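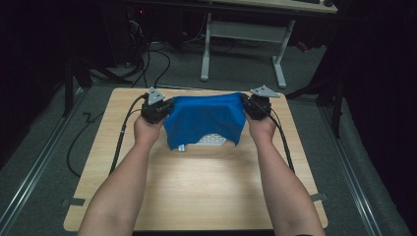 # Flavuseo

Flavuseo is a table of historical cloth measures from the Pririsdale market records, with conversions to metric units. It covers lengths and widths only. Weights and prices are kept in a separate table, Druden, and share the same `entry_id`.

## Contents

- `measures.csv` - 1712 rows, one per ledger entry
- `units.csv` - unit names, spelling variants and conversion factors

Both files are UTF-8, comma-separated, with a header row.

## Fields in measures.csv

| Field | Type | Notes |
|---|---|---|
| `entry_id` | string | stable between releases |
| `cloth` | string | name as written in the ledger |
| `unit` | string | key into `units.csv` |
| `length` | decimal | in the original unit |
| `length_m` | decimal | converted, 2 decimal places |
| `width_m` | decimal | empty if not recorded |

## Conversion

The local ell changed during the period covered by the ledgers. Entries before the change use `ell_a`, later ones use `ell_b`. Six entries can't be assigned to either and have an empty `length_m`. Do not fill these with an average.

Fractions were converted before rounding. Sums of `length_m` may differ slightly from ledger totals.

## Known problems

- Color words are left inside `cloth` and aren't normalized.
- Kaczorowski's printed index skips two ledgers - page references for those are missing.

## Maintenance

Corrections go to Bogumił Olszewski. Include the `entry_id` and the ledger page. The next release is planned for June.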